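4.2 Late-game decisions among recreational players

We turn now to the part of the study that drew us to the Dolgate league in the first place, namely what ordinary adult players do when a close basketball game enters its last few minutes. There is a good deal written on this question for college and professional teams, where possessions are logged and every timeout is accounted for, but much less for the sort of evening league in which the point guard may have come straight from a shift and the coach, if there is one, is also the backup center. We had a hunch that these players would slow down when leading, much as their professional counterparts do, and we were only partly right.

The games considered in this section were all decided by four points or fewer. We coded 22 of them in full, following the scheme set out in Section 3, in which a possession is marked as "held" if the team passes up an open look inside the arc to keep the ball moving. Diễm Vũ coded every game once, and Reinaldo Cordeiro coded the same games separately without seeing her sheets. Where the two disagreed, they sat down together and talked it through, and if they still disagreed the possession was left out. We mention this because a "good look" is a slippery thing, and we did not want our own playing days (long behind most of us, we are sorry to say) to settle the matter.

What struck us first was how seldom a leading team held the ball on purpose. Players told us in the postgame interviews that they meant to slow down, and several used nearly the same words about "making them foul us," yet the sheets show many quick shots early in the possession. A forward from the Prosascombe team put it to us rather nicely: "I know we're up three. I know I should wait. Then I'm open, and my arms have already made up their mind."
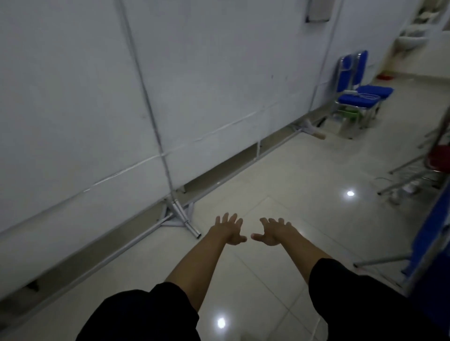
Figure 3

Trailing teams behaved more as we had expected. They shot sooner, they pressed farther up the floor, and they fouled on purpose, although often a good deal later than the clock would have advised. We suspect that much of this delay comes down to plain friendliness. The same people meet each other season after season, some of them work together, and a hard foul on a neighbor on a weeknight is not something everyone enjoys. Two captains said as much, and one added that he would sooner lose by five than walk a friend to the line in the final seconds. Models fitted to professional play, such as the one we adapted as our baseline, have no term for this, and we have not tried to invent one.

Experience mattered too, but in an uneven way. Players over 40 were more patient when their team was ahead, and they were also the ones most likely to call for a timeout that the team no longer had. The Korkel squad, the oldest in the league by a fair margin, held the ball in late possessions more often than any other side. Tóth, with a much younger roster, hardly held it at all and still finished above them in the standings, so we would caution readers against taking patience and success to be the same thing.

A word is in order about free throws, which readers of an earlier draft asked us to say more about. Players in our games did miss more of them late than early, but the teams were also tired by then, with short benches and sometimes no substitutes whatever. We cannot separate nerves from heavy legs with the data we have, and we would rather say so plainly than lean on a small difference. A shooting drill given both before and after games would help, and the league has kindly agreed to let us run one starting next April.

The next section takes up the interviews at greater length, beginning with how players remembered the final possession and how far those memories matched the coding sheets.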